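FOR IMMEDIATE RELEASE
August 9, 2023

Skavmont Treks Opens Booking for the Dindale High Route, a Walk It Once Swore It Would Never Sell

STANDMONT — Skavmont Treks, the small walking-tour company that has spent years telling customers the Dindale High Route was too long, too wet and too short on beds, today opened booking for guided crossings of the Dindale High Route.

The company would like it known that the route is still long and still wet. There are more beds.

The crossing runs 305 kilometers from the bus station at Standmont to the old ferry landing below Dindale, over nine passes and one parking lot. Guests walk it in 17 days, two of them set aside for rest, laundry and the quiet reappraisal of footwear. Groups are limited to 12 guests with two guides. Luggage goes ahead by van wherever there is a road, and by mule for the four nights when there isn't.

"We said no to this trip for so long that people assumed we knew something," said Arne Schwerdtfeger, founder of Skavmont Treks. "What we knew was that the middle section had one hut, and the hut had a goat in it. The goat has been rehoused. I don't have another excuse."

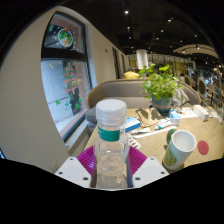
Where Guests Will Sleep

The hut in question, known on older maps as Lukoševičius after the surveyor who got lost near it, reopened in February with 40 bunks, a drying room and a stove that has opinions. It sits on the fifth pass and breaks what used to be a 14-hour day into two days of seven hours each, the second of them mostly downhill. Elsewhere, guests stay in family guesthouses and, on two nights, in a former school where the desks have been removed and the bell has not.

Dinner is included every night. Breakfast is included every morning and is usually porridge. Guests who dislike porridge are invited to mention it when booking, so that the guides can express sympathy in advance.

Who Should Come

Skavmont asks that guests be able to walk 20 kilometers on rough ground, sleep in a room with strangers and get up the next day on speaking terms with them. No climbing experience is needed. The steepest part of the route is a staircase of 591 stone steps above the village of Dindale, which comes on the final afternoon, when morale is thought to be strong enough.

"I've led that staircase in sun, hail and a wedding procession coming the other way," said Asmaa Ramadan, who will be head guide for the first season. "People ask me how far it is to the top. I tell them it's a lovely view. We both understand what has happened."

Ramadan and fellow guide Mārtiņš Sakalauskas walked the full crossing twice last year to settle the stages, once in each direction. They agreed on everything except lunch stops, and the printed itinerary lists both.

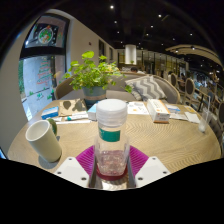
The first group leaves Standmont next June, with further departures through early September. There will be no winter dates, whatever Schwerdtfeger may say at parties. Guests who only have a week off can join for the eastern half, which ends at the hut road and a waiting van, or the western half, which has the better cheese and all of the stairs.

Day-by-day notes, a packing list and an unusually frank section on socks can be requested from the Standmont office by phone or mail. A deposit holds a place, and it can be moved once to a later departure at no charge.

About Skavmont Treks

Skavmont Treks runs guided walking trips from its office over the bakery in Standmont. It employs six guides and rents mules by the season.

Media contact: Bernadette Dunne, Skavmont Treks, Standmont. Office hours are 9 to 4, except when the bakery has a line out the door, in which case please knock at the side.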